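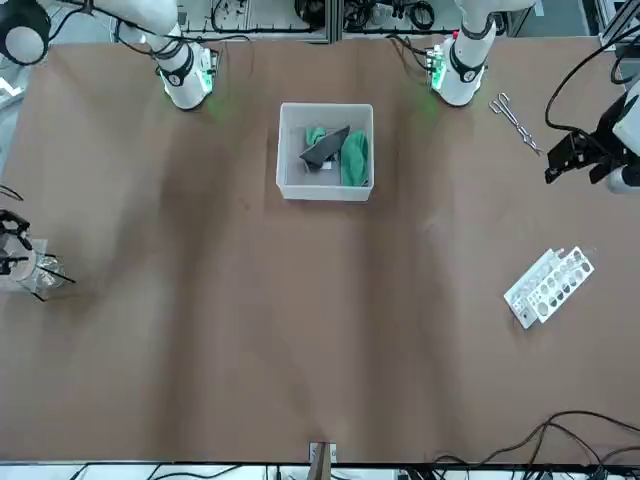

Work Surface and Supplies

The table is covered with one large sheet of brown paper. It has faint wrinkles and some darker patches, mostly down the middle and to the left, and we will replace it before the December sessions. Green cloths are kept in the white translucent bin at the back of the table. The metal tongs stay to the right of it.

Spending to Date

We have used $2,767 of the $3,000 grant from Granum. Most of it went to paper rolls, cloths and bins ordered through Brulard. The balance will cover one more paper order. We do not expect to ask for additional funds this year.

Sessions

Six of the eight planned tidying sessions are finished. The other two were moved because the Brulard delivery was late. Peiyu Lü is keeping the session log and will send a copy with the final report.

Next Steps

Label the bins by cloth size. Confirm the two remaining dates with Granum. Return the unopened paper roll, which is the wrong width.

Submitted Sat 13 August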